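3.2 Storage of dry goods

Households in Prendham were asked where they kept oats, rice and flour, and how often they bought more. Of the 394 households contacted, 328 returned the form. Most kept oats in a closed jar on the counter and refilled it from a larger bag.

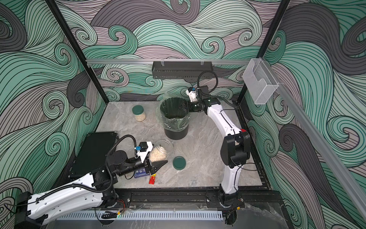

Bag size depended mainly on distance to a store. Families without a car bought smaller bags and shopped more often, a pattern Lục and Tlapale also found in Kundcombe. Shelf space mattered less than we expected. Renters reported fewer cupboards but stored the same amount of grain, often on hanging shelves or rails.

Figure 2. Counter with a marble pattern and a shelf hung from a rail at the back. 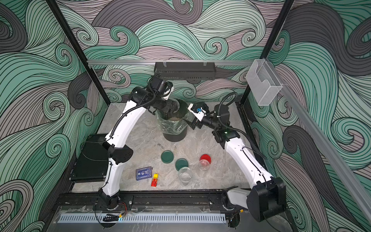 3.3 Waste

Respondents weighed discarded dry goods during March. Flour made up the largest share, followed by rice. Oats were rarely thrown away.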